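The Green Cloth

Ustyna Yatsenko loved a big white table, and the one at Vosine was the best she had ever worked at.
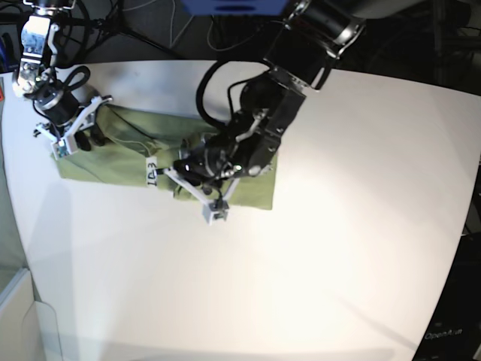

1. Morning

"Olive," said Illia from the doorway. "You picked the olive!"

"Of course I picked the olive!" It had come from Pasichnyk's in a parcel with 18 others, rust and plum and a blue like wet slate, and she'd gone straight past them all. Look at it on the white! It was like a pond in a field of snow, and she wanted to fold it and shake it out and fold it again until lunch.

Illia Hrynyshyn put down his coffee (far away, he knew the rules) and came over to look. He had never cared about cloth before Vosine. Now he dreamed about hems.

"Halves or thirds?" he asked.

"Thirds. My grandmother in Ollau did everything in thirds — sheets, letters, pancakes."

2. After lunch

The bus to Ollau left at five past two, and Ustyna meant to be on it with the cloth in her bag. Her grandmother was turning 70 and had asked for "something green, and no fuss."

There would be fuss. There would be pancakes, and all the cousins, and Illia too, running down the hill behind her with his coat half on, shouting to hold the door.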